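Search this manual
Enter keyword or part number

Section 4. Fitting and checking the wrist cables

This section covers the Drurkden gripper kit, part 639, fitted to a bench arm. It assumes you have clamped the arm to its rail (section 2) and bolted the gripper to the wrist plate (section 3). Allow 30 minutes the first time.

You will need:
Small side cutters
Cable ties from bag C
The 2 mm hex key
A few desk objects for the test in 4.3

CAUTION: Switch the supply off at the wall before you touch any connector. The gripper servo can move when power returns, even if no program is running.

4.1 Connecting the servo

1. Turn the wrist by hand until the connector side of the servo faces you. If the wrist is stiff, check that the brake switch is set to FREE.
2. Push the servo plug home until it clicks. It only goes in one way. If it stops halfway, take it out and look for a bent pin.
3. Lead the conduit upwards from the plug and leave a loose curve before the first fixing point.
4. Tighten the bracket screws a quarter turn at a time, swapping sides. The bracket is a printed part and will crack if one side is pulled down first.

Note: Kits sent out before November have a shorter conduit. It will reach, but the first fixing point must be the lower one.

4.2 Tying the cables

1. Fit the cable ties loosely to begin with.
2. Turn the wrist slowly to both ends of its travel. The cables should follow without pulling at the plug or rubbing on the fingers.
3. Pull the ties snug, then stop. A tie that dents the cable jacket is too tight and should be cut off and replaced.
4. Trim the tails if they are likely to catch on anything. Long tails do no harm on a bench arm, but trim them if the arm works near cloth or paper.

CAUTION: Do not tie the coiled cable along its whole length. It needs to stretch when the arm reaches forward.

4.3 First test on the work surface

1. Clear the surface, then put one object within reach. A stapler is a good choice — it has some weight, and its long shape shows up any error in the wrist angle.
2. Switch on and wait for the steady light on the control box.
3. Select SLOW and bring the gripper down over the object, keeping a hand near the stop button.

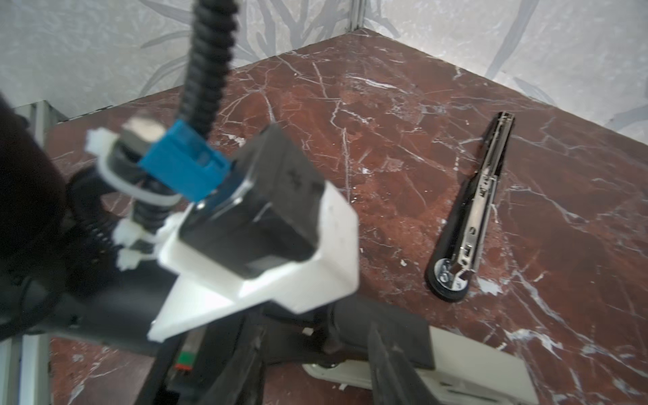 Finn Lammers wrote to ask whether the test has to be run again every time the arm is moved to another bench. He runs two of these kits at Gurnholm and finds that the height setting drifts more than the wrist angle does. Our answer is that a move calls for a new height setting (section 5.1) and one slow pick. The full test is needed only after a cable or the servo has been changed.

4. Close the fingers on the object, lift it a hand's width and hold.
5. Put it down and open the fingers fully. Repeat with the object turned to a different angle.

Note: On a polished surface, light objects may slide before the fingers meet. Lower the closing speed by one step, or use the Zovside mat (sold separately).

4.4 Routine checks

Look over the ties and the plug every 3,000 picks. The counter is on the second page of the control box menu. Reset it after each check by holding the MENU button until the figure clears.

If the conduit has split or the plug feels loose, stop using the arm and order the Morris cable set. Do not repair the conduit with tape.

Continue to section 5, Setting the working height.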